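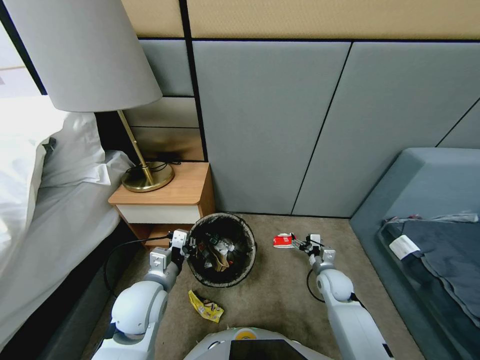

Who should pick up the rubbish in a hotel room, the guest or the hotel? The guest should deal with whatever missed the bin, and the hotel should deal with the bin.

Shares 200

I thought this was settled years ago, somewhere around the time we all agreed not to smoke in lifts. Then I spent a wet October week at the Pusholm, a perfectly decent place with carpet the colour of digestive biscuits, and mentioned over breakfast that I'd been on my knees before coming down, fishing a crisp packet out from under the bed. The table went quiet. One of my colleagues put down her toast. I might as well have said I'd stripped the wallpaper.

Her view, which turned out to be everyone's view, is that a hotel room is the one place in adult life where you may drop a thing and walk away from it. You've paid. Picking it up is a sort of insult to the arrangement, like washing your own plate in a restaurant.

I've tried to see the appeal. I do leave the bed unmade, on the grounds that someone is going to pull the sheets off it anyway and my attempt at a corner would only be in the way. I leave towels in the bath. But a sweet wrapper on the carpet is a different class of object. It weighs nothing, it's a foot from the bin, and the only reason it's on the floor is that I threw it from the bed and I can't throw.

The bin deserves some of the blame, I'll grant that. Hotel bins are chosen by people who have never produced any rubbish. They are small and round and dark and they live next to the nightstand, where they look very smart until somebody buys a sandwich. One paper bag from the bakery and the thing is full. After that everything you add is balanced, and at some point in the night the balancing fails and you have a wrapper on the rug again.

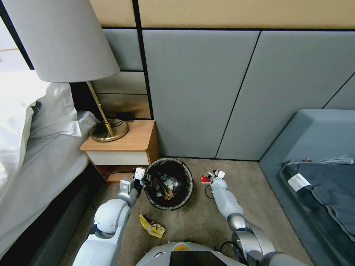

A reader called Huet wrote in, after I grumbled about this in an earlier column, to say that I'd got it backwards: leave the floor alone, because a guest who tidies only hides things, and whoever cleans the room would sooner see one honest wrapper by the bin than find three pushed down behind the headboard. It's a good point and I've been annoyed about it ever since. I have certainly met the other sort of tidier, the one who squares up the pillows on top of half a biscuit.

Still, I don't think it gets the rest of us off. Hiding a wrapper and binning a wrapper take the same amount of bending. If you're down there already, you may as well finish the job.

My wife's family, who are practical, have a rule for this. Before you leave any room you've paid to sleep in, you stand in the doorway with your coat on and look at the floor. You ignore the bed and the bathroom, which are past helping. Anything on the carpet that came in with you goes in the bin or goes home in a pocket. It takes less time than finding the key card. I once got back from a trip with three receipts, a tea bag tag and the foil from a chocolate in my good coat, and felt rather pleased with myself until I sat on the foil.

The breakfast table didn't go for it. One of them said that if I was so keen I could do his room as well, and gave me the number. By the end of the week I was told, kindly, that I'd become a bit of a bore on the subject, and somebody left an empty peanut packet on my chair.

I put it in the bin. The bin was full, so I took it out again and carried it down to the one by the lifts. 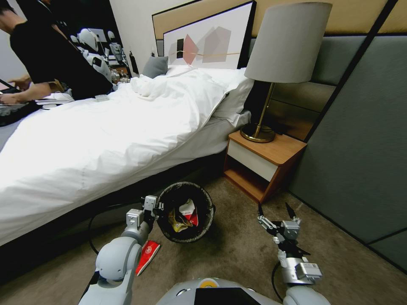

Bed unmade, pillows more or less where they belong.

21 comments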